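The Second Life of the Harmonium

Diane Paquette keeps her harmoniums on steel shelves at the back of the shop, with the bellows facing out. She repairs them for a living, along with tanpuras and the occasional shruti box, and she has been doing it long enough that singers in four states send her their instruments by freight.

The shop is called Tresside, after the street it used to be on. It has a front room with two chairs and a rug, where customers can sit and play, and a work room behind it that smells of glue and old leather. On the morning I visited, a three-line harmonium lay on the bench with its top off and its reeds out.

"This one was played every day for years and then put in a basement," she said. "The basement did more harm than the playing."

The harmonium is a free-reed instrument pumped by hand. Air from the bellows passes over thin brass tongues, each tuned to a single pitch. The player works the bellows with one hand and the keys with the other. It came to India from Europe in the nineteenth century as a larger instrument worked by foot pedals. Indian makers cut it down so that it could be played while sitting on the floor, and by the early twentieth century it was turning up in theaters, temples and private homes.

Its place in classical music has always been argued over. The objection is simple. A singer of khyal slides between notes and holds some of them a little higher or lower depending on the raga. A keyboard can't do that. Each key gives one pitch and moves to the next in a step. For that reason All India Radio kept the harmonium off the air for about three decades, beginning in 1940, and some listeners still feel the radio had it right.

Singers mostly went on using it. A harmonium follows the voice, fills in behind a phrase while the singer takes a breath, and can be heard from the last row. The sarangi, the bowed instrument it displaced in many concerts, does all of this with far more subtlety, but it takes years to learn and needs constant tuning. There were fewer sarangi players every decade, and a singer with a concert booked has to work with the people who are available.

Paquette came to the instrument sideways. She trained on accordions and reed organs, and the first harmonium she opened belonged to a teacher who had been told it couldn't be fixed. The reeds were sound. The trouble was in the leather, which had hardened and no longer sealed. She replaced it, and the teacher sent her students.

Most of the work is like that. The parts that fail are leather, felt, cloth and springs. A set of good reeds will outlast several sets of bellows. She has one ledger for jobs and another for tuning, and the tuning ledger is the thicker of the two. In it she writes down each instrument's reeds, how far each one had drifted, and what she did about it. There are 461 instruments in the book so far.

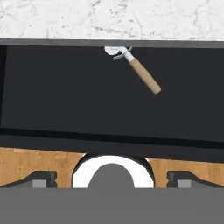

Tuning is slow. To raise the pitch of a reed, she takes a very small amount of metal off near the tip. To lower it, she scratches metal away closer to the fixed end. Either way the metal doesn't go back on, so she works in short strokes and checks the pitch after every few. A reed that sounds right on the bench can be off once it is back in the box, because the chamber changes it a little. She puts it in, listens, and often takes it out again.

What she tunes to depends on the customer. Most harmoniums leave the factory in equal temperament, the same system used for a piano. Some singers want theirs retuned so that the intervals are pure against a fixed home note. The sound is calmer and the chords of the drone stop beating. The cost is that the instrument now works well in one key and badly in most others, and anyone who accompanies several singers will find that a nuisance.

"I ask people what key they sing in," Paquette said. "If they have to think about it, I leave it in equal."

She has opinions about makers, and she offers them freely. The older Salik instruments are her favorites, for the wood and for the way the key bed was joined, although the coupler tends to stick. A Predham is easy to work on and hard to make beautiful. She won't take in the cheapest new imports, since the reeds are soft and drift again within a season, and she doesn't like charging someone twice for the same job.

A full restoration runs to $1,270, which covers new bellows, new felt and a complete tuning. A checkup is $200. She tells people with newer instruments to start with the checkup, and many of them never need anything more.

The customers have changed. In the early years they were nearly all Indian families and their teachers. Those families still come, often with an instrument that belonged to a grandparent. They have been joined by people who lead kirtan in yoga studios, by film composers who want the sound for a single cue, and by folk players who have worked out that a harmonium fits in the back seat of a car. The kirtan leaders tend to be hard on the bellows. They pump as though they were filling an air mattress, and the hinge side gives out first.

In September she will teach a weekend course at MacLeod Hall on basic care. The students will learn to clean a reed, free a stuck key and patch a pinhole in the bellows cloth. She will not be teaching tuning. She tried that once, and several people went home with instruments that were worse than the ones they had brought.

Her own advice to owners is short. Play the thing every week, even for ten minutes, so the leather stays supple. Close the stops when you are done. Keep it away from radiators and out of parked cars. Never oil anything inside it.

Before I left she put the top back on a small two-line instrument and carried it to the front room for a customer who was due at noon. She sat down on the rug and played one scale up and one down, very slowly. On the way down she stopped at the fifth note and held it, pumping gently with her left hand, and then got up and took the harmonium back to the bench.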